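Why Is a Box Shaped Like a Box?
From the Kekana Science Pages for ages 9 to 12
Written by Evie Kettle

Most small boxes are made from paperboard, a thin, stiff sheet pressed from wood fibres. The fibres come from trees or from old paper that has been recycled. A flat sheet of paperboard bends easily. Fold it into a box and it becomes much harder to bend.

Flat first
A box begins as a flat shape called a net. Machines cut the net and press lines into it where the folds will go. Pressing a line is called scoring. A scored line folds neatly, while an unscored line may crack or wander off to one side.
A rectangular box has six faces, called panels. Extra pieces called flaps are added to the net so the panels can be glued or tucked together.

Why folds make it strong
Hold a sheet of paper by one short edge and it flops. Crease it down the middle, open it a little and hold it again. The crease keeps it stiffer. Each long edge of a box works in the same way. The edges carry most of the load, and the panels keep the edges in position.

Long boxes and wide boxes
The shape depends on what goes inside. A long, narrow box suits a ruler, a tube or a set of pencils. It is easy to grip across its narrow width. If it is gripped in the middle, the two ends balance each other. If it is gripped near one end, the other end tips down.

Colour and printing
Printing is done while the board is still flat. A plain white surface shows ink colours clearly. A stripe can cross a panel on a slant, and words can be left white inside a coloured band. The white letters are often bare board with no ink on them.

The white box at the front has a blue stripe running diagonally across its top, with small white marks printed in the blue. A long white box is held between the two black fingers of a red arm.

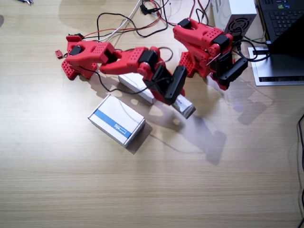 Try it yourself
You need one empty cereal box, a ruler and 2 coins.
1. Find the glued flap and open it gently.
2. Flatten the box and trace the net.
3. Label the panels and flaps.
4. Fold it up again and rest the coins on top.

Words to know
Net: a flat shape that folds into a solid.
Score: to press a line for folding.
Panel: one face of a box.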